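Home | Past issues | Kitchen | Workshop | Letters | Subscribe

The Ullimholm Letter
November issue

Can it put the shopping away yet?

Every few months a reader writes in to ask when they can stop doing housework. The question is usually dressed up a little. There will be a link to a film of a machine folding a shirt, and a polite line about how far things have come, and then the real business: is it worth buying a new ironing board, or should I hold out?

Buy the ironing board.

I say this with affection for the machines. I have spent a good deal of this autumn reading about them, watching them, and on one occasion shouting at one, and I think the people who build them are doing hard and decent work. But there is a gap between what a robot arm can do in a film two minutes long and what your kitchen asks of you before breakfast, and the gap is mostly made of things like pears.

Take the shopping. You come in, you put the bag down, and what was in the bag is now all over the table. Some of it goes in the fruit basket, some in the fridge, some in the cupboard. A child of six can do this, though will not. For a machine it is a whole string of separate problems, each with its own way of going wrong, and it has become one of the stock jobs that household robots are tried out on.

A great deal of the trying is now done in simulation. The table, the cloth, the fruit and the arm are all drawn by a computer, along with some version of gravity, and the software has a go at the job over and over. It is a sensible way to carry on. Nothing gets bruised, no one has to mop up, and you can run 1000 attempts while the real arm sits under a dust sheet. Derkach, a small outfit that sells tidying software to people with more robot arms than ideas, told me their current program had been through the same fruit-and-basket job 358 times before lunch, which is more often than I have tidied anything.

What the simulated table can do well is be awkward. The early ones I saw had a red cube on a grey square, and the robot moved the cube, and everyone clapped. The newer ones look like someone lives there. There are tablecloths. There is a carton standing about in the middle, and cans lying on their sides, and fruit in places where fruit should not be.
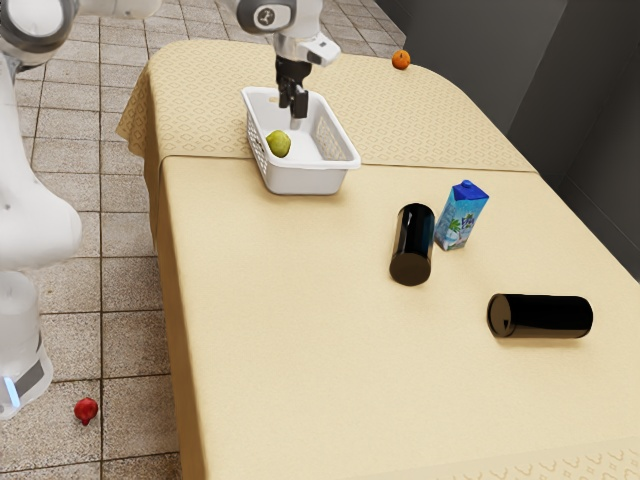
What is hard about a pear

A pear in a basket is harder than a pear on a table. The sides of the basket are in the way, so the gripper has to come down from above, and it has to do so without clouting the rim. If the pear is near a corner there may not be room for a finger on each side. A person solves this by not thinking about it. You tip the basket, or roll the pear out with a knuckle, or give up and have an orange.

Then there is the squeezing. Two hard parallel fingers are a fine way to pick up a box. A pear is wider at one end than the other and slopes in every direction, so a grip that feels firm can slide off at the first lift. Squeeze harder and you have made a start on the jam. Drawn pears are forgiving about this, being the same firmness from one week to the next. A real pear is hard for nine days and ready for an afternoon.

Cans on their sides are their own small misery. A can standing up stays where it was put. A can lying down is a wheel, and the first thing an unsure gripper does is give it a nudge. I have watched a real arm in the demonstration room at Gurberg chase a tin of beans the length of a worktop, always a finger's width behind, with what I can only call dignity. This was the one I shouted at.

Things on the floor are worse again. An arm fixed to a base has a reach and that is that. It may see the fruit on the tiles perfectly well and be unable to do a thing about it, or it may be able to get down there at an angle that puts its elbow through the table. In our house the floor is dealt with by the dog, who has never needed training data.

And cloth, which looks so harmless. Push anything across a tablecloth and the cloth comes too. A seam or a fold that you and I would not notice is a step to something being slid along it. People who have lived with tablecloths know to lift. Machines have to be told, or have to find it out the long way.

The shop floor is further along

Readers in the trades will be muttering by now that robots have been at work for decades, and so they have. If you want the same part lifted from the same tray and set down in the same spot all day, a machine will do it better than you and will not ask about the heating.

The packing shed at Ullimholm put in an arm this spring to fill crates. It does 300 an hour when the line is running properly, and the people on the next bench have stopped looking up at it. But look at how much was done for its benefit. The crates are all one size. The lighting was changed. A chute was built so that everything arrives facing the same way, and a yellow line was painted on the floor to keep the rest of us out. The work was tidied up until a machine could do it.

You could do the same at home, I suppose. Buy only square fruit. Take up the rugs. Put every jar back within a pencil line on the shelf, and train the family to do likewise. By then you have done so much tidying that the robot can have the day off.

The middle ground is more interesting. The laundry at Cletidton has a machine that takes towels from a bin and feeds them into the folder, and it copes with a heap, which was thought to be close to impossible not long ago. It gets over 80 in every hundred right without help. The rest are rescued by hand, so there is still a person there all shift, only now they are bored and then suddenly busy.

So, yet?

Not yet, for most of it. Floors, yes, if you count a vacuum that spends its evenings under the sofa. Dishes, yes, and have been for years, provided you do the loading, the unloading and the pan with the egg on. Picking one thing up off a table and putting it in a basket is coming along nicely, and I would expect to see it done well in real kitchens before I would expect to see it done cheaply.

Things I would want to see before parting with money: the job done in a kitchen the makers had never visited, with the lights as they are and the film not speeded up. A ripe pear moved and then eaten. Some word on what happens after a dropped egg. And the price including the arm, the thing the arm stands on, and whoever comes out when it stops.

Next month I am going to see a machine that is said to be able to make a bed. I have asked whether it can do so with a cat in it, and am waiting to hear.

More from recent issues

The bread machine that outlived three kitchens
Letters: your robot mowers, and where you found them
Is a label printer a hobby?
Mending a drawer that sticks in wet weather
We tried the window-cleaning gadget on the upstairs windows

The Ullimholm Letter | Contact the editor | Copyright The Ullimholm Letter, all rights reserved | Back to top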